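Wistholm's repair Saturday is back, and it's bigger

By Nighat Sandhu
November
14 comments | 30 shares

I walked into the old Toltik furniture showroom on Saturday morning with a lamp under one arm and a broken umbrella under the other, and I had to wait in line just to put them down. That's how popular the Wistholm repair day has gotten! When it started up last winter it was a couple of card tables and one very patient man with a soldering iron. Now it fills the ground floor, and it's coming back every month through spring.

If you haven't been, you bring in something that's busted, you get a ticket, and you sit down with a person who knows how to fix that kind of thing. You're supposed to stay and watch, and help if you can. There's no charge, though there's a coffee can by the door for parts money and I saw a good number of bills going into it.

The news this time is money of the bigger sort. Elikem Akpalu, who runs the day, told me the group has raised $2,148 since the summer, mostly from the yard sale on Hlongwane Street and the chili supper that followed it (I had two bowls, so I feel like a donor). It's going toward a second sewing machine, a decent drill press and six months of rent on the showroom. Before this they were borrowing rooms all over town and hauling everything in the back of Akpalu's van.

"I've carried that toolbox up more church stairs than I want to think about," he told me. "Having a door we can lock is the big thing. People can leave a job half done and come back to it."

My lamp took twenty minutes. The switch was shot and the woman at the electrical table had one just like it in a margarine tub full of switches. The umbrella was hopeless, but she kept the ribs, so I suppose it will live on in someone else's umbrella.

The longest wait all morning was for small kitchen appliances. Toasters, mostly, and a waffle iron that had belonged to somebody's grandmother and had a cloth cord on it. Clothes were next. I sat for a while near the mending table and listened to a teenager learn how to put a zipper in a winter coat, and she used some words her mother pretended not to hear. The zipper works great now.

There was a little grumbling too, and I'll pass it along. Parking is bad. The lot behind the showroom belongs to the dentist, and the dentist is open Saturdays, so please don't park there. The lot at Praltulach Park is 2 blocks east and was half empty when I drove by. A few people also told me they'd been turned away with microwaves. Akpalu says that rule is staying, microwaves can give you a nasty shock even when they're unplugged, and he'd like everyone to please stop asking.

What I didn't expect was how much furniture came in. Chairs with loose legs, a nightstand with a split top, a dresser that two brothers carried in from a pickup and then argued over the whole time it was being glued.
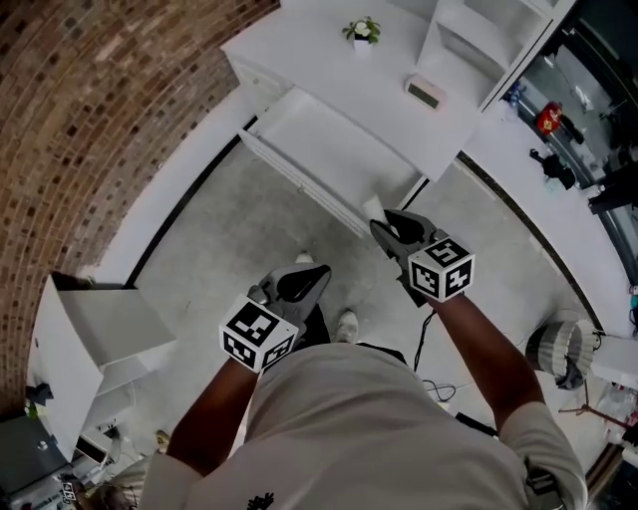 Sticky drawers are the complaint the furniture table hears most at this time of year, once the heat comes on in people's houses. Akpalu's advice is to try rubbing a plain candle stub along the wooden runners before you haul the whole thing downtown. If the drawer has metal slides, clean out the crumbs and pet hair first and then see how it runs. I tried the candle on my own desk Saturday night and I'm annoyed at how long I put up with that drawer.

The next repair day runs from 9 a.m. to 1 p.m., with the last tickets handed out at noon. Get there early if you've got anything electrical. Akpalu is also looking for people who can sharpen knives and scissors, as the man who used to do it has moved to be near his kids, and for anyone who can fix a clock. He has a whole shelf of clocks waiting — one of them chimes whenever a truck goes by — and I got the feeling he'd be glad to see the back of that one in particular.

You can sign up to help at the front desk of the Wistholm library, or just show up and ask for him. Bring a chair cushion if your back is anything like mine, because the folding seats are rough after an hour.

14 comments
Share this story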